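Home | Guides | Set-up | Shift use | Faults | Contact

Wevberg Table Cell, set-up guide
Section 7: Moving a hand job over to the arm
Shared 19 times

Read sections 1 to 6 first. Arm should be bolted down, powered and homed before you start here. This section is about the job itself and the people who did it before.

Used at Drerby for the small parts bench. Your bench will differ, steps are the same. 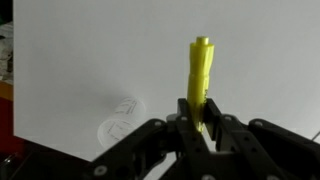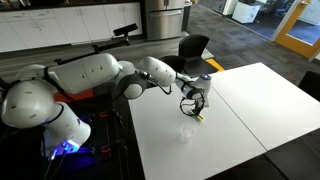

Does the person who did the job by hand still need to be there?
Plan on it for the first 9 shifts at least. They know which parts come in bad, which ones stick together, what a wrong one feels like. The arm knows none of that until somebody puts it in the job sheet. After that most sites move to one person looking after the cell and doing prep in between.

7.1 Before you change anything

1. Sit with whoever does the job now. One full shift if you can get it, half if you can't.
2. Write down every move they make. Also the ones they say don't count: turning a part to look at it, tapping it on the table, putting one aside for later.
3. Ask what goes wrong. Ask twice, second time near the end of the shift.
4. Mark each move A (arm), P (person) or D (drop it, no longer needed).
5. Show them the list. Fix what they tell you to fix.
6. Copy the list to the job sheet, Form 7-B.

Note: do not mark a move D on your own. At Drerby the tapping got dropped in the first version, and it was how they found parts with loose bits inside. Went back in as a P.

Note: anything marked P needs a place to stand and a place to put things. Obvious but gets forgotten, see 7.3.

7.2 Telling people

Do this before 7.3. If the tape goes down before anyone has been told, you will spend the week on that instead.

1. Tell the whole shift together, start of shift.
2. Say which job moves, and from when. Month is enough ("from November").
3. Say what happens to the hours. If you don't know yet, say so and give a time when you will.
4. Say who looks after the cell. They get the training in section 8, paid time, not lunch.
5. Say who can stop the arm. Answer is everybody.
6. Leave time for questions. Write down the ones you couldnt answer and post them with the answers later.

CAUTION: Do not use cell counts to score a person. The counts are for the arm. A shift with a lot of stops is usually a shift with bad parts or a bad tray, and if people think stops count against them they will quit pressing the button.

7.3 Table and floor

1. Clear the table. Only parts for this job stay on it.
2. If the work area is made up of two tables, push them tight and check they are level with each other. Run a hand over the joint. A lip there will catch parts.
3. Clamp or lock the tables. A bumped table means teaching every point again.
4. Set the arm to full reach, slow speed, and walk it round. Mark the edge of the reach on the floor with tape.
5. Move chairs, bins and carts outside the tape.
6. Put the P station outside the tape, on the side where the person can see the gripper without leaning.
7. Tie cables back. Swing the arm again, full range, watch the cables and nothing else.
8. Check the stop button can be reached from the P station sitting down AND standing up.

CAUTION: Tape shows people where the reach ends. It does not stop the arm. If your site rules call for a guard or a light curtain, fit it before 7.5.

Note: see-through and shiny parts are hard for the camera on a pale table. Try a dark mat under them. If it still misses, leave those parts with the person for now.

7.4 Teaching the grip

Best done by the person who did the job by hand, with you on the pendant. Goes quicker than the other way round.

1. Speed to SLOW. Check the screen, don't trust memory.
2. Place one part by hand where it normally lands.
3. Jog the gripper down over it. Stop with fingers either side, not touching.
4. Close at grip force 1.
5. Lift a little. Wait. If the part slips go up one step and try again.
6. When it holds, look at the part. Any mark or squash, come back down one step and change the finger pads.
7. Save as GRIP 1.
8. Repeat with the part lying down, then with it standing up if your job has both. Save each under its own number.
9. Repeat with the worst part you have. Ask the operator to pick it, they will have one in mind.

Note: grip low on tall thin parts and they swing at the top. Grip too high and you hit the tray wall on the way in. Start at the middle and work from there.

CAUTION: Hands out of the gripper before you press CLOSE. Say "closing" out loud. Feels silly, do it anyway.

7.5 First run

1. Load 8 parts. No more than that.
2. Operator at the P station, you at the pendant.
3. Press RUN at SLOW.
4. Let it finish. Stop only for a hit, a drop or a person inside the tape.
5. Write down each miss on Form 7-B with what the part looked like.
6. Fix one thing. Run again.
7. When you get two clean runs in a row go to MEDIUM. Do the whole lot again.
8. Stay at MEDIUM for the first week even if it looks fine.

If the arm stops by itself:
- Screen says LOAD: part too heavy or gripper caught. Press HOLD, free it by hand, then RESET.
- Screen says NO PART: camera did not find one. Check the light first, then the tray.
- Screen says REACH: somebody moved a table. Go back to 7.3 step 3.
- Screen is blank: section 9.

7.6 The working day after

What usually changes, from sites that have run the cell for more than a month:

Less picking, more loading and checking. The person fills trays, clears misses, looks over finished parts. Wrists get a rest but there is more walking, so sort out the mats and shoes.

Breaks. The arm can run through them. Decide if you want it to. Zieliński set theirs to pause at break so no one comes back to a full bin and a queue, and kept it like that.

Pace. The arm is steady, and people standing next to it tend to try and match it. Don't let the P station be fed straight from the arm. Put a tray in between, big enough that someone can walk off for a drink of water.

Quiet. Two people used to sit at that bench and talk. Now it's one. If you can turn the P station to face the next bench, turn it.

Swap-over. Rotate whoever looks after the cell. Looking after it all day every day is dull and people stop seeing misses. Half shift each works.

Keep the hand skill. Once a month run the job by hand for an hour, with whoever is newest. You will need it when the arm is down.

7.7 Sign off

Do not sign off untill all of these are done:

1. Form 7-B filled in, with misses.
2. Two clean runs at MEDIUM.
3. Stop button tested from the P station by the operator, not by you.
4. Tape down, chairs and bins out.
5. Questions from 7.2 answered and posted.
6. Operator has signed. If they won't, find out why and go back to that step.

Keep one copy at the cell and one in the shift office. Spare forms from Lerko, same order line as the finger pads.

Next: Section 8, Operator training

3 comments

benchside_k
Form 7-B has only one line for misses. We stapled a sheet on. Can the next version have a full page?

rmt_nights
7.3 step 8, please add left handed. Our button ended up on the wrong side for two out of three on nights, had to move it.

toolcrib
We did 7.2 after 7.3. Do not do 7.2 after 7.3. Also the dark mat works but get one that lies flat, ours curled at the corner and the gripper kept catching it.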